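## 4. Loading the rack

1. Set the Jetell rack on a level floor and press each shelf board down until it seats in the frame.
2. Tighten the four corner bolts by hand, then give each a quarter turn with the supplied key.
3. Place pairs side by side. Keep heavy boots on the lowest level.
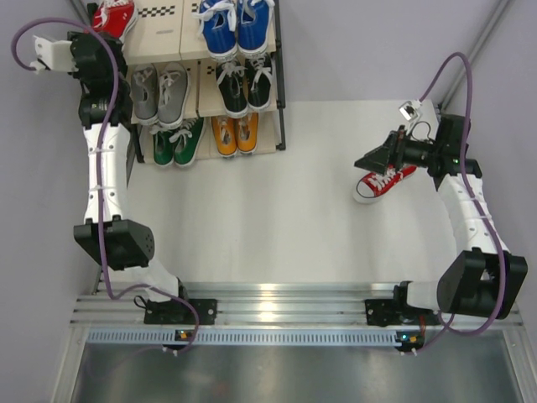
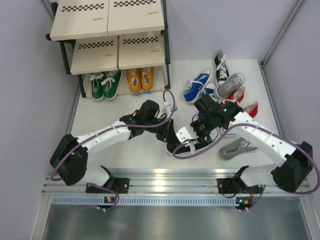
4. Leave 19 mm between the rack and the wall – more if the room is damp.
5. Recheck the bolts after 14 days.

**Caution:** Do not load any shelf beyond 23 lb.

**Note:** Clean the boards with a dry cloth. Solvents damage the finish.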